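From: Gangadharan Pisharody
To: cell-practice list
Subject: Re: [cell-practice] Draft 3, cable routing and table layout

> Section 4 says external cables on the arm "shall be restrained at intervals". What interval? At Climusbridge we clip at the wrist and leave the rest free so the last joint can turn. If the draft means a clip on every link we will have to rework all the Vorero cells. Also, does clause 4.6 apply to benches where the objects change every run?

Taking these in order.

The interval is left out of 4.2 on purpose. A fixed figure was in draft 2 (309 mm, carried over from the old Frimpong sheet) and it failed review, as it suits one arm length and no other. My proposed wording:

**4.2** External cable shall be restrained at the wrist and at the base. Any free length between restraints shall be long enough for full travel of the joints it crosses, and shall not enter the working area at table height.

The second half is the part that affects you. A wrist clip on its own satisfies the first requirement only in part, and a wide service loop above the table can catch on anything tall. Bottles are the usual offender – bowls and plates sit low enough to matter less.
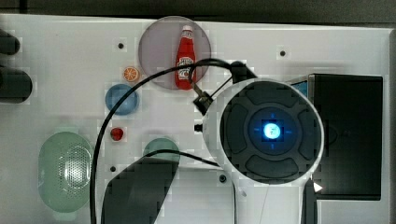
So the check is done with the tallest object in the set standing at each permitted position, arm at reduced speed, one person on the stop. If the loop touches the object at any point in the travel, shorten it or move the position. Record the free length on the cell card. Zellen did this on their benches in about 52 minutes per cell, including the paperwork.

On 4.6: yes, it applies. Changing the objects every run doesn't exempt the bench. You may qualify a set once and draw from it freely, provided nothing taller or wider is added later. Unused mounting holes in the table are covered by 4.7 and need no plug unless a small part could drop through.

Existing cells don't need rework before September. They do need the check above, and a repeat after any cable change or after 72 hours of running, whichever comes first.

Comments on the 4.2 wording to the list please, with the clause number in the subject line. I still have no text for 4.9 (lighting and glare) and would take a draft from anyone.

G. Pisharody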